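Reviews > Work & Training
March 29, 2018
By Phong Đỗ

I've been helping out at a job club for disabled school leavers since July, and the thing everyone struggles with is the CV. So when Bjarnason brought out the Pasix job-hunting workbook I ordered a copy that same evening (my own money, by the way, all £19 of it).

First impressions were lovely! It's spiral bound, so it lies flat, and the print is big enough that I could leave my glasses in my bag. 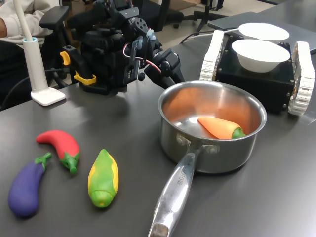 The interview chapter is the best bit by miles. There's a proper section on asking for adjustments, with wording you can borrow, and Ľudovít Sýkora from our Zurnbridge group used it almost word for word in an email to a bakery. He said it saved him an hour of staring at the screen.

Now the grumbles. At 224 pages it's far too long, and the chapter on going self-employed is thin – 2 pages on bookkeeping, come on!
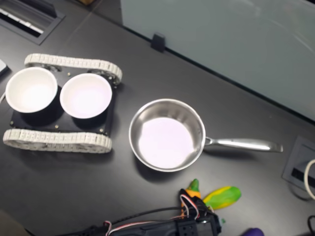
The budgeting sheet also assumes you've got £2000 put by before you start, and I don't know many apprentices who have. I'd skip that part and photocopy the rest. Four stars from me, and I've ordered another copy for the club.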